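Part 4: First session with the hand-held grippers

By now you should have both grippers printed, screwed together and talking to the Sendodeck box. If one of them still isn't, go back to Part 3 and sort that out first. I've tried carrying on with a half-working gripper and all it got me was an evening of deleting files.

I do this in a corner of the shared workshop, so there's some stuff in here about getting along with other people's floor space. If you've got a spare room at home, lucky you, skip those bits.

Getting the table ready

1. Clear the tabletop completely. Mugs, hex keys, the lot.

2. Push down on each corner in turn. If it rocks, slacken the bolts on that side of the frame, let it settle and tighten them again, a bit at a time, going round.

3. Run the gripper cables away from you and off to the sides. You want enough slack to reach the far edge of the table with your arms out, and then a bit more. Man-lok Yang uses a loop of Velcro at each elbow and swears by it. I find it pulls on my sleeves, but try it and see.

4. Switch on the Sendodeck and wait for both lights to go steady. Mine takes about 40 seconds from cold.

CAUTION: Don't plug or unplug a gripper while the box is on. I killed a board in March doing exactly that, and Fadime Başaran had to talk me through soldering a new one (very patiently, it has to be said).

Zeroing

5. Pick up both grippers and let the jaws open all the way. Hold them still, jaws facing each other, and press the pedal once.

6. Close both sets of jaws fully, gently, and press the pedal again. You'll hear two beeps. One beep means only one side was read, so start again from step 5.

Note: squeeze as if you were holding a grape. If you clamp down hard the plastic flexes, the zero comes out wrong, and every grasp you record afterwards will look slightly too open.

Your first task

Start with something small and boring. I like a little hinged box and one block, because there's a clear start and a clear finish and you can do it over and over without thinking too hard. Songül Güler started hers on folding a tea towel and gave up for a fortnight, so learn from that!

7. Put the box near the front of the table where you can reach it with both hands without leaning. Open the lid all the way back.

8. Bring both grippers in low, one each side, and stop for a moment before you touch anything. That little pause makes trimming much easier later on. 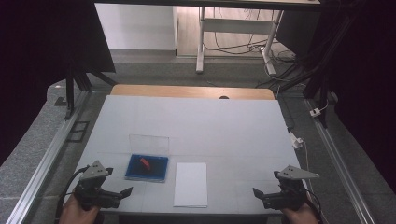 9. Steady the box with the left gripper and do the work with the right. Swap if you're left-handed, but then stay swapped for the whole session. Mixing the two in one batch gave me a model that dithered between hands and never got round to picking anything up.

10. Move at about half the speed you'd use with your bare fingers. It feels daft for the first few goes - then you stop noticing.

11. When you've finished, lift both grippers clear, hold for a moment and press the pedal to end the take.

12. Reset by hand. Shift things slightly between takes and turn the block a different way, otherwise all you're teaching is one spot on the table.

How many takes?

My first batch that did anything useful was 200. Don't try that in one sitting. Glória Guerreiro does hers in short bursts with the kettle on in between, and her takes are a lot cleaner than mine, so I've started copying her.

If a take goes wrong, keep the pedal down until you hear the long tone and it'll be thrown away. A small fumble that you recover from is fine, leave it in. Dropping something on the floor isn't.

Note: if your wrists ache, stop. The grippers don't weigh much but you're holding them at a funny angle. Resting my forearms on the table edge between takes helped me a lot.

Packing up

13. Wait until the Sendodeck has finished writing before you switch it off. The light blinks slowly while it's busy.

14. Coil the cables loosely and hang the grippers up by their plates, never by the cable.

15. Copy the takes somewhere else the same evening. Name the folder with the task and your initials, and put a line in the notes file if you changed anything on the table.

Part 5 covers trimming and checking the takes.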